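Call for participants: help us compare robot hands and grippers

Merby is looking for people who would like to spend part of a morning or an afternoon with us, operating a robot arm and telling us frankly what they think of the hand on the end of it. You don't need any background in robotics, and if you have never touched a controller in your life we would be especially glad to hear from you.

We have been putting this comparison together for a good while now, and it runs all through February at our Zurel Street office. There are two arms and three kinds of hand: a plain two-finger gripper, a softer version of the same thing, and a four-fingered hand with jointed metal fingers and gray tips. Each can be driven in two ways, either with a handheld controller or with a tracked glove, and what we'd like to learn is which pairing feels natural to ordinary people after a short practice (our own engineers have used all of them for so long that their opinions are no help at all, bless them).

What you would be doing

A session lasts two and a half hours, with a proper break in the middle and coffee, tea and something to eat. After a quick introduction you'll practice on each hand until you feel comfortable, and then work through 27 short tasks: picking up a sponge, turning a jar lid, passing a folded towel from one side to the other, that sort of thing. Some are easy and some are maddening. Between tasks we ask a few questions about comfort and effort, and at the end we sit down together and talk it over.

Who we're looking for

We have 48 places. You should be 18 or older, able to stand or sit on a stool for half an hour at a stretch, and comfortable following spoken instructions in English. Left-handed people are very welcome, as are people with small hands, large hands, stiff hands or glasses, all of whom tend to get forgotten when these things are designed. Please wear closed shoes and pants or leggings you can move around in, and leave loose bracelets and scarves in the locker by the door.

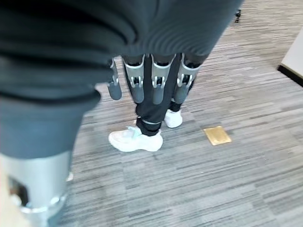
A member of our team is with you the whole time and can stop the arm at any moment, and so can you. The wrist cameras record while you work. We keep those recordings for our own study of grip and timing, and if you'd like yours removed afterward, just write to us and we'll take it out.

Pay and practical matters

Each participant receives $137, paid at the end of the session, plus parking or bus fare. Sessions begin at 9:30 a.m. and 1:30 p.m. The entrance is step-free and there is an elevator.

To apply, send a few lines to Getsemaní Ochoa at the Merby front desk with your name, which hand you write with, and whether mornings or afternoons suit you better. She answers every message herself, usually within two working days, and is happy to talk on the phone first if you have questions.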